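Home | Forums | New posts | Log in

We use cookies to keep you logged in. Accept

Checked cloth on a round table?

endodau319
I would like to keep the beige and white checked cloth on our table, but my sister finds it too busy. The blinds and the wooden floor stay.
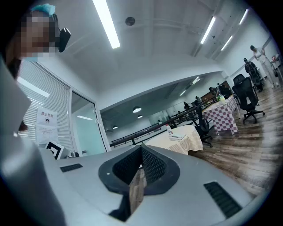
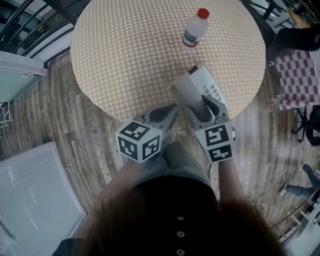
The turquoise cabinet stays too. Would plain linen be better?

skalberg_2
Keep it. Plain will look dull with white blinds.

bouchard600
I disagree. Checks beside floor planks are too many lines for me.

endodau319
Thank you both. I will try plain grey first.

Contact | Back to top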